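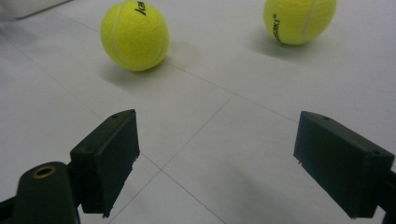
Can a machine pick up your floor yet? Short answer, sort of

Posted Jan 23, 2020 in Floors & Clutter

Picking up, not vacuuming. Vacuuming is mostly solved if the floor is clear. Clearing it is the hard part.

What works now: one kind of thing, hard floor, good light. Tennis balls on tile are about as easy as it gets. Bright, round, a bit fuzzy so they don't slip out of the fingers. Socks, no. Charger cords, definitely no.

Saw the Larum demo in Udport back in August. 100 balls, bare floor, it got 55 and then wedged itself under a chair. They want $2,000 for it. A bucket is cheaper.

If you're going to try one anyway:

Roll up rugs first. Fringe eats wheels.
Block the gap under the couch with a towel or a pool noodle, balls go straight there.
Dry mop before. Dust on rubber fingers = no grip, wipe them with a damp cloth.
Turn on the overhead light, dont rely on the window.
Shut the dog out.

Shop floor folks, same deal. Loose bolts, get a magnet sweeper. Will update if I get to try the Kata.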